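### 4.2 Resale Value and Completeness

Prices for used building-brick sets were collected over the month of May from two sources: the Vevelness resale site and the weekly swap table at Drinden. Each listing was coded by the second author for piece count, presence of the printed instructions, and whether the seller claimed the set was complete. Listings that mixed pieces from more than one set were coded as bulk and priced by weight.

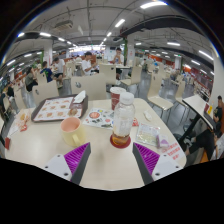
Of the 300 listings kept after cleaning, 37 were bulk lots. These sold for far less per piece than boxed sets, even when a buyer could have rebuilt a full set from the contents. Sorting time seems to explain much of the gap. In follow-up messages, buyers of bulk lots said they had no plan to rebuild anything in particular — they wanted loose pieces for children to use freely.

Missing pieces had an uneven effect. A set of around 200 pieces that lacked a few common bricks sold at nearly the same price as a complete one. The loss of a single figure or printed part lowered the price sharply. We follow Bortolotti in treating such parts as "anchor" pieces, and enter them in the model as a separate term.

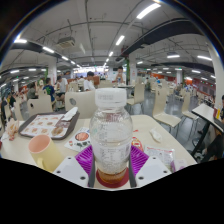

*Figure 2. Photo: Sunee Wiriya.*

The anchor term stayed significant when seller rating and shipping cost were added. It weakened once the set's age was included, as older sets are more often sold without figures. The two effects could not be fully separated with the present sample.

Instructions mattered less than expected. Most buyers now download them, and a missing booklet changed the price only for sets still in their original box.

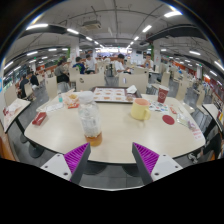 Two limits apply to these results. Asking prices on Vevelness are public, but final prices are shown only if the seller agrees, so the sample may lean toward sellers who did well. Swap table prices were written down by hand by Hollis on each Sunday of the study, and trades with no cash value were left out. Section 4.3 repeats the analysis with the Wernik price index in place of raw prices.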